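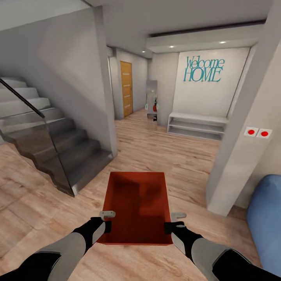

Will the Corkedton storage levy lower anyone's rent? The city says it will, eventually, but the plan it published contains no figure to back that up.

Corkedton Tenants' League questions storage levy ahead of June vote

CORKEDTON, 28 May 2024 - The Corkedton Tenants' League today asked the city council to put off its vote on a proposed levy on self-storage units until someone can show where the money would go.

The levy would add $12 a month to every rented unit in the city. Supporters call it a housing measure. They argue that higher storage costs will push operators to sell land for apartments, and that the proceeds will help pay for rent relief in the meantime.

The League has read the plan twice and remains unconvinced.

"People rent a unit when their apartment is too small or they're between leases," said Chantal Boychuk, the League's policy director. "Those are our members. The city wants to charge them extra and call it help."

The proposal covers 1055 units at 2 sites, one on Forov Street and one beside the old Valdovinos cannery. Neither site is zoned for housing. The plan mentions rezoning in a single footnote and gives no schedule for it.

Rent relief gets a little more space, but the wording is loose. Money from the levy "may be directed" to tenants in need. It may also be directed to road repairs, and the last fee the council passed with that phrase in it went to parking meters.

Councilman Wenceslao Barajas, who wrote the measure, told a public meeting last week that the details would be worked out after passage. The League would like to see them worked out before.

"I've had a unit for years, and I live in 20 feet by 12 with my son," said Abundio Aguirre, a League member on Forov Street. "If they have apartments to build, I'd like to see a drawing."

The council is due to vote in June. Written comments can be left at the clerk's window in City Hall during office hours.

Press contact: Martti Aaltonen, Corkedton Tenants' League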